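The Box with the Latch

Chih-ming said one hour. One hour to do the table and the shelf over it, then the van from Jomport would be downstairs and whatever wasn't packed stayed. Mei-kuen said an hour was plenty. Mei-kuen was in the bath.

So. Start with the big things. That was Shu-fen's rule, big things first and the little ones look after themselves. Kettle, done. Lamp, done, wrapped in a jumper. The blue jumper with the hole in it, his, he wouldn't care.

Four flights and no lift. She had 66 steps in her legs already from the first run and 66 more coming.

Then the black case. Her father's case. Big flat ugly thing, she'd dragged it through three flats and opened it maybe twice. It had been to Zillum and back. It had been under a bed, behind a door, on top of a wardrobe where it fell on Yung-ching Pan and he had to lie down with a flannel.
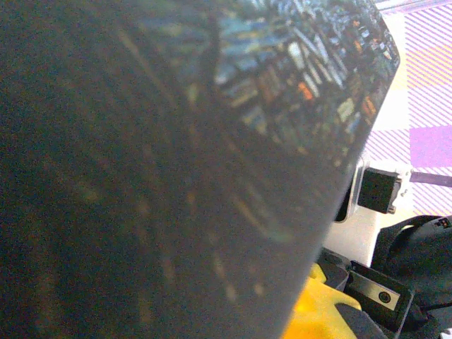 She ran a sleeve over it. Dust came off, or moved along. Her father used to do the same thing with his cuff, quick, before anyone came to the house, as if the case was a child with jam on its face. He never told them what he carried in it. Papers, her mother said. Samples, said her brother. The year he worked for Stidum it was definately samples, little squares of something, and he laid them out on the kitchen floor in rows and they weren't allowed to walk there until he'd decided.

Decided what? No idea. She was six.

"Are you packing or are you standing?" Chih-ming, from the stairs.

"Packing!"

"Doesn't sound like it."

"What does packing sound like?"

He went down again. Thump thump thump, a box of plates by the noise of it. Her plates. She shut her eyes until it stopped.

Right. Case. The case goes or the case stays. The van was small, 14 boxes he'd said, that was the deal he'd done with the man and the man wasn't a nice man. The case was too big for a box and too flat to sit on anything. It would go in sideways or it wouldn't go.

She left it. Did the shelf. Cups, a clock with no back, the radio, a jar of buttons which she put in the kettle because why not, the kettle was only full of air. Three paperbacks of Sachiko's, overdue from somewhere. A bill for 420 that she read twice and folded into her pocket. Not today.

And then the small box. She'd forgotten the small box. It had been sitting behind the radio all this time with its latch hanging down like a tongue, and it was so much smaller than she remembered, blue, or grey, she'd always said blue. There was a picture on the lid, a dark one, some sort of landscape. When she was little she was sure there was a house in it. She used to look for the house.

She put it down on the table by the case. The old blocks came off the shelf after it, they'd been in the same bag, the baby blocks, the red one with everybody's teeth in it. All of it together on the table. Her father, her, everyone's babies. It hardly took up any room.

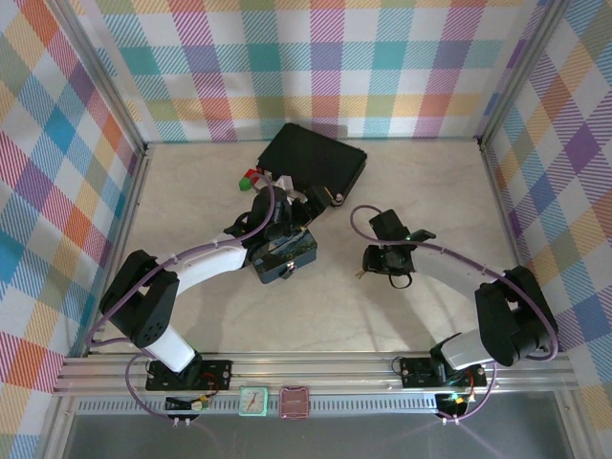

Sachiko Sugiyama rang in the middle of this and said to leave the lot, she had left all of hers behind when she moved and had not missed one single spoon, and what was anyone going to do with blocks, at their age, build something?

"They're not for doing anything with," said Shu-fen.

"Then there you are."

"You didn't leave the spoons. I've eaten with those spoons."

A pause on the line. Traffic behind her, somebody selling something through a loudspeaker.

"Some of the spoons," Sachiko said. "What's in the little box?"

"Don't know. Don't remember."

"Well, open it!"

"I've got forty minutes, I'm not opening things."

"Shu-fen Chu, you open that box this minute, I'm on a tram, I've got nothing else to listen to."

So she did. Wedged the phone under her chin, got her thumbnail behind the latch. It didn't want to. Then it did, all at once, and the lid went back and she stood looking.

"Well?"

"Receipts."

"Receipts?"

"From Yen. The shoe shop, you remember, by the harbour, with the horrible stairs." She turned them over with one finger. Soft as cloth. The ink had gone brown, a few had gone altogether. "He kept all our shoe receipts. Mine. My brother's. One pair every April. He's written our names on the backs and the size."

Sachiko didn't say anything. Then she said it was her stop, only she didn't get off, Shu-fen could hear the doors open and shut again and the tram go on.

The dearest was 3,533. It had a line under it, and then another line. School shoes, the ones with the buckle that she'd screamed for, and she'd worn them twice and gone back to her old ones because the buckle rubbed. He never said a word about it. He must of known, they were by the door every morning with nobody in them.

"Are you still there?" said Sachiko.

"Yes."

"Take the box."

"I'm taking the box."

"And the blocks, take the blocks, don't listen to me."

She shut the lid. Pushed the latch till it caught. Put it in the kettle box next to the kettle and then took it out again and put it in her coat, where it dug into her hip. Blocks in the other pocket. Red, green, the pale one. She clacked when she walked.

Mei-kuen came out in a towel, pink to the neck. "Is it finished? Did I miss it?"

"Get dressed. Take the lamp."

"Which lamp?"

"The one in the jumper!" 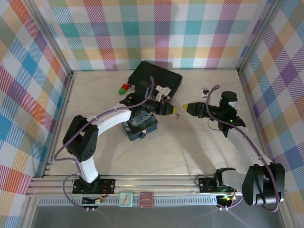 Twenty minutes. Then ten. Tape ran out and they did the last of it with string and then with the belt off Mei-kuen's dressing gown. Chih-ming Cheung came up and went down, came up and went down, and each time he looked at the case and each time he didn't say anything, which was worse than saying it.

"It won't go," he said in the end.

"It'll go sideways."

"I've measured."

"With what?"

He held up his arms. He looked so tired. There was a bit of newspaper stuck to his elbow and she picked it off.

"It can go on my knees," she said. "In the front. I'll hold it."

"All the way to Jomport?"

"He did."

Chih-ming thought about that. She watched him try to find something wrong with it, and outside the man leaned on the horn, a long one, then a short one.

"Your father was taller than you," he said, but he'd already got hold of the other end.

They took it down between them, him backwards, her telling him the stairs. Left a bit. Mind the rail. Her coat clacked at every step. On the second landing they had to stop and turn it, and something slid inside, just the once, from one end to the other, a small dry sound.

They both heard it.

"What was that?" said Chih-ming.

"Samples," said Shu-fen. "Lift your end."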